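**Ticket 408: Furnace B temperature plateau reads high during alloy melting runs**

Opened by: Liên Phùng, Thermal Analysis Laboratory
Date opened: March 8, 2019
Priority: Normal
Status: Closed, with one follow-up item

**Reported problem**

Furnace B is used to melt small metal samples and record the temperature at which each sample begins to solidify. In the last set of runs, the cooling curve for the nickel reference sample leveled off well above its accepted freezing point. The same sample gave the expected value in Furnace A. Users of Furnace B were asked to hold all reportable measurements until further notice.

**Initial checks**

1. The reference sample was weighed and inspected. Its mass matched the record from July.
2. The argon supply was leak-tested at both fittings. No leak was found.
3. The control thermocouple was compared with the spare from the Farnell cabinet. The two agreed at room temperature and in the ice bath.
4. The run file was reviewed. The cooling rate had been set correctly and had not been changed between runs.

The Balogh method sheet calls for a hold above the melting point before cooling begins. All runs in question included the full hold, and incomplete melting was therefore ruled out.
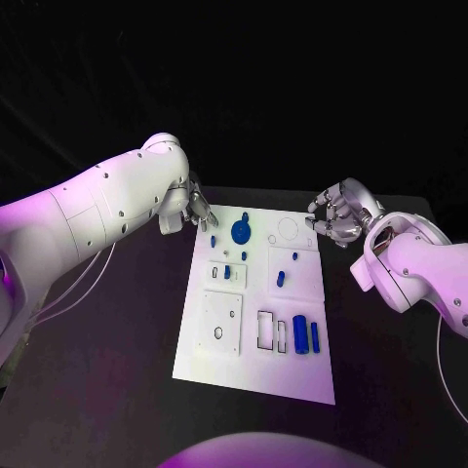
Attention then turned to the data logger. The Alstead logger applies a correction table to the raw thermocouple signal, and the table is selected by channel. Channel 2 was found to be using the table for a different thermocouple type. The setting was most likely lost when the logger firmware was updated, as the update notes state that channel assignments return to their default values.

**Action taken**

The correct table was assigned to Channel 2 and the logger was restarted. The nickel sample was run again with a fresh alumina crucible. The plateau matched the Furnace A result within the stated uncertainty. A second run gave the same result.

**Effect on existing data**

A total of 2,081 readings were recorded on Channel 2 after the update. Raw voltages were saved for every reading, so the temperatures can be recalculated without repeating the runs. Of these readings, 53 belong to the Sirico alloy series and have been corrected first at the request of that project. The original files have been kept in the archive folder and must not be edited.

**Follow-up**

The logger start-up checklist will be revised to include confirmation of the thermocouple type on each channel. Liên Phùng will submit the revised checklist for approval. Furnace B is released for normal use.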